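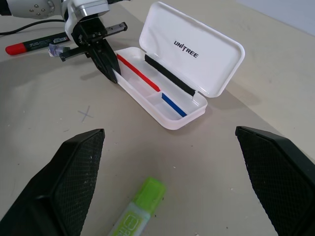
Derodonは、双腕ロボットによる小物の把持と収納を試験し、そこで起きた不具合を調べて報告する会社です。ロボット本体は製造していません。お客様の装置をお預かりするか、当社の試験台に同等の構成を組み、決められた作業を繰り返して、止まり方、落とし方、ぶつかり方を記録します。試験に使う物はどこの事務所にもある文房具が中心で、仕切りのある白いペンケース、赤いキャップのマーカー、黄緑の蛍光ペンなどを机の上に置きます。ペンケースは浅く、ふたが蝶番で立ち上がるため、片方のハンドがトレイの縁に寄っているときに、もう片方のハンドの通り道が狭くなります。当社が今の業務を始めるきっかけになった事故も、この狭さに関係していました。

会社の成り立ち

当社はもともと、Costvilleの工業団地で搬送装置の保守を請け負っていました。双腕ロボットを扱うようになったのは、取引先のÓ Flaithearta社から、卓上作業用の制御ソフトウェア「Mumetti」の動作確認を頼まれてからです。Mumettiは左右の腕に別々の動作列を持たせ、要所で互いの完了を待ち合わせる仕組みのソフトウェアです。最初の契約は動作確認だけで、安全に関する評価は範囲に入っていませんでした。

4月の事故について

4月、Costvilleの試験室で、作業者がハンドに指を挟まれる事故がありました。けがは右手人差し指の打撲と浅い擦り傷で、その日のうちに医療機関で処置を受け、翌日から通常の勤務に戻っています。骨折はありませんでした。

試験の内容は、片方の腕がケースを押さえ、もう片方の腕がペンを一本ずつトレイに入れるというものです。途中で、ケースを押さえる側の腕の通信が途切れました。Mumettiは通信の途絶を検出し、その腕をその場で保持しました。設計どおりの動作です。一方、ペンを持つ側の腕は停止しませんでした。待ち合わせの地点をすでに通過しており、次の待ち合わせまでは相手の状態を確認しない作りになっていたためです。

作業者は、押さえ側の腕が止まったのを見て、装置全体が停止したと判断しました。操作盤の表示灯も黄色に変わっていました。作業者が斜めになったペンを取り除こうと手を入れたところ、動いていた側のハンドが閉じました。非常停止は隣の席にいた別の社員が押しています。手を入れた本人の位置からは、非常停止ボタンに届きませんでした。

調査でわかったこと

事故のあと、当社は同じ構成で再現試験を行いました。ハンドの間には手の代わりに樹脂製の試験片を置いています。通信を故意に切る試験を67回行い、そのうち14回で、片腕が保持状態に入ったあとも反対側の腕が動き続けました。動き続けた時間は最大5秒でした。人が近づいて手を入れるには十分な長さです。

原因は一つに絞れませんでした。報告書には次の点を挙げています。

・片腕の異常が反対側の腕に伝わるのは、待ち合わせの地点に限られていた。
・黄色の表示灯が「一部停止」と「全体停止」の両方に使われていた。
・非常停止ボタンが操作盤側の一か所だけにあった。
・手順書に「停止を確認してから手を入れる」と書かれていたが、何を見て確認するかの記載がなかった。
・通信ケーブルが机の上を横切っており、コネクタに横方向の力がかかりやすかった。

通信が途切れた直接の原因については、コネクタの接触不良が疑われますが、事故時の記録からは断定できていません。交換した部品は保管してあります。

当社の側にも落ち度がありました。事故の前の週に、片腕だけが止まる現象が作業日誌に二度書かれていました。どちらも再起動で復旧したため、不具合としては登録されず、試験は続けられました。日誌は毎日提出されていましたが、読む担当者が決まっていませんでした。

その後に変えたこと

Ó Flaithearta社はMumettiの待ち合わせの仕組みを改め、片腕が保持状態に入ると、動作列のどの位置にあっても反対側の腕を減速停止させるようにしました。当社では改修版について同じ再現試験を50回行い、反対側の腕が動き続けた例はありませんでした。この回数で安全が証明されたとは考えておらず、条件を変えた試験を続けています。ケースのふたが倒れかかっている場合や、指の間にペンが残っている場合など、手を出したくなる状況を優先して試しています。

試験室では、表示灯の色を分け、全体停止のときだけ白が点くようにしました。非常停止ボタンは机の両側に増設しました。ケーブルについては、腕の可動範囲との兼ね合いで今も机上を通る箇所が残っています。その部分は始業時に被覆とコネクタを点検し、固定具の位置を記録しています。

手を入れるときの手順は短くしました。非常停止を押し、白の点灯を見て、両方のハンドが動かないことを声に出して確認します。復帰の操作は、手を入れた本人だけが行います。落ちたペンや包装の切れ端を拾うだけの場合も同じ手順です。

日誌の扱いも変えました。再起動で直った現象はすべて不具合として登録し、当番が翌朝までに読みます。登録の件数は以前より増えました。大半は軽微なものですが、軽微かどうかの判断は書いた本人以外が行います。

現在の業務

・双腕ロボットの把持・収納試験(卓上サイズに限ります)
・通信断、電源断、把持失敗を故意に起こす試験
・事故および不具合の調査、報告書の作成
・試験室の配置、表示灯、非常停止に関する助言
・作業者向けの手順書の点検

床置きの大型機、塗装や溶接の工程、屋外での試験はお受けしていません。機械安全に関する認証の発行も行っていません。認証が必要な場合は、当社の報告書を添えて認証機関にご相談ください。

報告書の公開について

4月の事故の報告書は、Ó Flaithearta社の了解を得て、図面の一部を除いて公開しています。負傷した社員の氏名と所属は載せていません。再現試験の記録は、通信を切った時点の動作列の位置、左右それぞれの停止までの時間、ハンドの開き幅を一覧にしたものです。同じような構成の装置をお使いの方は、比較の資料としてご利用ください。転載の際はあらかじめご連絡をお願いします。

見学は試験のない時間帯に受け付けています。装置が通電しているあいだは、机の縁に引いた線より内側に手を出さないでください。長い袖やひも付きの名札は、入室前に留めるか外していただきます。

本ページの最終更新:2026年9月11日

サイト内検索
キーワードを入力
検索

関連ページ
Costville試験室 挟まれ事故 調査報告書
Mumetti改修版 再現試験の結果
表示灯の色分けについて
始業点検表(ケーブル・コネクタ)
見学のお申し込み

お問い合わせ | 個人情報の取り扱い | © Derodon | ページの先頭へ戻る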